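Check the model before you trust the arm

Murray MacLeod
March 5, 2021

When a robot cell goes wrong, most shops send for a fitter. At Trotton we now send somebody to the desk first, to open the simulation and see whether the arm in there still matches the one on the floor. I think every shop with a simulated cell should do the same, and should put the hours for it in the maintenance plan.

Our case was a small one. The Jinetar cell had been placing parts 4 mm off since September. Tamás Farkas changed a bearing, then a cable, then the bearing again. The cell was down for 154 hours in all. The fault was in the tool length. Someone had fitted a shorter tip during a repair and written it on the job sheet, and the figure never reached the model that the programs were made from. Every path we sent down was right for a tool we no longer owned.

Réka Szabó found it by stripping the model back. She took out the fixtures, the guarding and the conveyor, left the arm over a bare floor, and brought the tip down to a known height. Then she did the same on the real machine with a gauge block and compared the two.
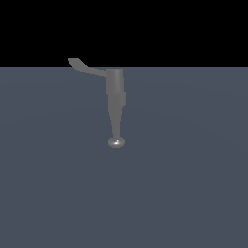
I have heard the complaint that this is office work and that fitters have enough to do. Wichai Inthanon put it to me more strongly than that, and he has a point about the hours. He looks after the whole line with one apprentice. But the check takes him less time than greasing the wrist, and he is the one who knows what was changed. A programmer two buildings away does not.

The other complaint is that a plain model tells you very little. It has no worn gears, no slack, no cable dragging at the elbow. I agree, and I would not use it to look for those things. What it can tell you is where the tip ought to be. If the real one is somewhere else, you have a number to work from before anyone picks up a spanner.

I would also keep the bare version as a separate file. Our full cell model has 426 parts in it, and most of them get in the way when all you want is one height. Dorottya Farkas, who runs our stores, asked for the file number to be printed on the tool change sheet. We did that last month. The sheet can't be signed off until the new length has been entered and the height checked.

It adds a line to a form that people already thought was too long. I would still rather have the line.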